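Andumis Publishes Counter-Clearing Procedure for Small Kitchens

Oct 1, 2018 – Andumis, a publisher of household work guides, has released Wulen, a written procedure for clearing food packaging from a kitchen counter. It covers mixed loads: drink cans, snack wrappers, milk cartons, instant food boxes and paper cups.

The procedure has 8 steps and starts with a cloth or blanket laid over the work surface. Packaging is gathered at the center of the cloth and sorted there. Dishes in use stay in the rack.

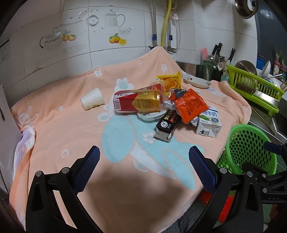

2 min read

A fleece blanket with a rabbit print covers the counter, with a can, wrappers and a milk carton grouped on it. The knife holder and dish rack keep their places on the right, near the sink.

"Sorting goes faster when the pile has a boundary," said Melquiades Cuevas, editor of the guide. "The cloth also collects crumbs and is shaken out at the end."

Rigid items are removed first, then film and foil. Cartons are rinsed and flattened. Lids are separated from their containers – local rules on this point vary, and a table is provided on page 9.

Printed copies, 900 in the first run, are available from Andumis. A second edition with a section on refrigerator shelves is planned for December.

Press contact: Ashraf Gaber, Andumis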